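Home | Projects | Workshop Diary | Interviews | Links

Two arms on one bench

The pair of arms at the Skunar shared workshop started as one arm. Their builder, a former lift engineer who asked to be left out of the credits, had been trying to get a single gripper to hold a cup while something was poured into it, and ran out of hands.

"I was holding the second cup myself, which defeats the purpose," he said. "So I built the same arm again, mirrored. The second one took 3 weeks. The first took most of a year."

Both arms are driven from a control board he calls the Daher, now in its fourth revision. The first two had the motor supply and the signal lines too close together, and the joints twitched whenever both arms moved at once. Revision three fixed the twitch and introduced a fault in the reset line. He still has it in a drawer. The motors are second-hand, bought as a job lot from Derkley, a surplus dealer, and 8 of them went back because the output shafts were worn.

Most of his time now goes on grip. The arms place themselves well enough, he said, but closing on a thin-walled cup is a separate problem.

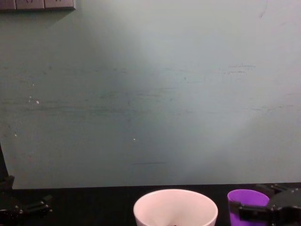

"You want to stop closing when the cup is held, and the motor current tells you that, late," he said. "By then a soft cup has gone oval. I close fast to a set width, then slow down for the last part. It means I have to know the cup beforehand. I don't like that, but it works on the bench."

The widths are kept in a plain text file, one line per cup. The software that reads it is called Findora and was written in the evenings over one winter. It has no graphical front end and he does not intend to add one. A run is started from the keyboard and stopped with a switch that cuts the motor supply to both arms.

Asked what the parts had cost, he put it at nearly 900 pounds, leaving out the boards that failed. Cable was a larger share of that than he had planned for. The wrist joints flex the wiring on every move, and ordinary hook-up wire broke inside its sleeve, giving a fault that came and went with the position of the arm. He replaced all of it with fine-stranded silicone cable and added a loop of slack at each wrist.

The next job is a handover, one arm passing a cup to the other. He has tried it at low speed with mixed results. Each arm is calibrated against its own base, and the bases are bolted down separately, so a small error in either one turns up at the point where they meet. He plans to put both on a common steel plate in May.

"After that I'll measure it all again," he said. "Then the file of widths will be wrong, and I'll do that again too."

Contact | Copyright Workshop Diary | Back to top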